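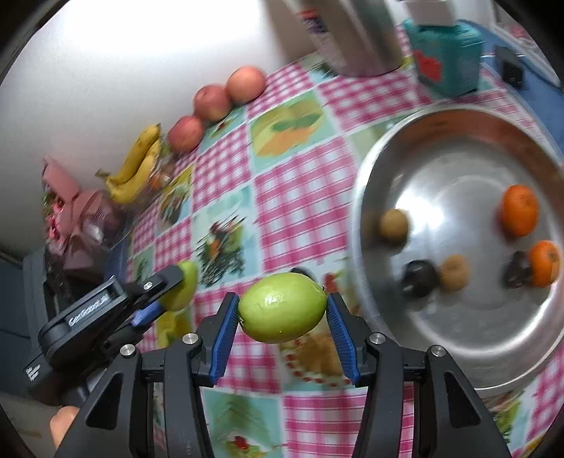 Green fruit, held between two ribbed blue pads.

The Jakimlow Plug-in

The first message Rochelle Szabo ever got through Jakimlow said "test", and she leapt out of her chair so fast that her headphones came with her and took the tea along too.

"It's in!" she shouted across the office. "Barrett! It's in, it's in, come and look at it!"

Barrett Crenshaw came and looked. There was a small grey window on her screen with a contact list down the side, and in the contact list there was one contact, and the contact had said "test". The tea was making its way towards the keyboard. Barrett lifted the keyboard up and held it against his chest while he read.

"Who's it from?" he said.

"Me. Well, me on the other laptop. But it went all the way out and came all the way back!"

You have to understand how long she'd wanted this. Canach was a chat program, a really lovely one, the kind you could leave running in a corner for years and only notice when somebody was pleased to see you. It talked to every network going. It talked to networks that had been bought and renamed and bought again. The only one it had never talked to was Jakimlow, and every Monday the post from users came in and there it would be. Please could you add Jakimlow. Any news on Jakimlow? My sister is on Jakimlow and I have to keep a second program open just for her, and it makes a noise like a goose.

That last was from Verna Rosenthal, who had been using Canach since version 2 and wrote in often, always in the same cheerful way, always signing her full name as if it were a letter to the council. She had sent in 46 bug reports over the years and Rochelle had loved every one of them. They had weather in them. They had what was for supper. Somewhere near the end there would be a perfect set of steps for making the program crash.

"You could just tell her it works," said Barrett.

"It doesn't work yet. It says test."

"That's more than it said at lunch."

The trouble with Jakimlow was that it had been written by one person, a long time ago, who hadn't left any notes. There was a library, called Dastilska, and the library did most things beautifully. It logged you in. It fetched your contacts and their little pictures. It would even tell you when somebody had begun typing and thought better of it, a feature Rochelle adored and Barrett found upsetting. What it wouldn't do was stay connected. At 800 seconds, every time, the contact list went pale and everyone you knew went offline together.

She had tried the obvious things. She'd tried sending a blank message to keep the line open, and she'd tried sending a full stop. She had read the source on the train with a pencil in her teeth, and got so deep into it that she rode past her stop and had to come back on the other side, still reading, and it was wonderful, one of the best evenings of her year. The code was so clever! Whoever had written it thought in loops inside loops, and named things after towns and rivers, and once, at line 97 of a file that did nothing but count, had left a comment that said only "ask Doucet".

"What's Doucet?" she'd asked Noman Rajput, who had been at the company longest and had worked with most of the old networks.

Noman had put down his sandwich. "I haven't heard that in years," he said. "It's a pub."

"It's a pub?"

"It was a pub. They all used to go there after work. Half of Jakimlow was written in the back room. If you wanted to know how a thing was done, you went and asked in Doucet." He thought about it. "Blandine would know. Blandine Pichon. She did the server end."

So Rochelle had written to Blandine Pichon, a long eager letter with far too many exclamation marks, and had taken some of them out, and then put one back. That had been a fortnight ago. And now the window on her screen said "test", and the clock beside it was counting up, and the tea had reached the edge of the desk and begun to drip on to her shoe.

"How long have you got?" said Barrett.

"Four minutes till it drops."

"I'll get a cloth."

He got a cloth. Noman drifted over with his coat half on, because it was a Friday and he had a train, and stood behind them with one arm in a sleeve. They watched the number. Rochelle typed "hello" and the other laptop said "hello". She typed "goose" and the other laptop said "goose", and she laughed so much she had to hold on to the desk.

The number went past 800.

The contact list stayed exactly as it was. The little green dot beside her own name sat there being green. Barrett, who still had the keyboard, hugged it.

"What did you do?" said Noman.

"She wrote back!" said Rochelle. "This morning! I didn't want to say until I'd tried it. Look!"

She pulled the letter up. It was very short.

Dear Rochelle, what a treat to be asked. The server likes to be told good night. It was closing time in there, you see, when I wrote that part, and the landlord used to come round every so often and say it, and if you didn't say it back he took your glass. Send it the word and it will leave you be. I had no idea anyone was still signed in. Is it nice in there? Blandine.

Noman read it twice and then took his arm back out of the sleeve.

"So every few minutes," said Barrett slowly, "our program says good night to it."

"And it says good night back! I can see it in the log, look, there, and there!"

They all leaned in. It went down the side of the log in plain letters, one good night and then another, with nothing much going on in between. Noman said he could get the later train. Barrett said he would put the kettle on again if she promised to keep it away from the laptops.

Rochelle had already opened a new message. She put the date at the top, 31 Aug 2018, the way Verna did, and then she wrote "Dear Verna Rosenthal", and then she stopped and grinned at the ceiling for a bit.

"Ask her for her sister's name," said Noman. "We'll need somebody else to say test to."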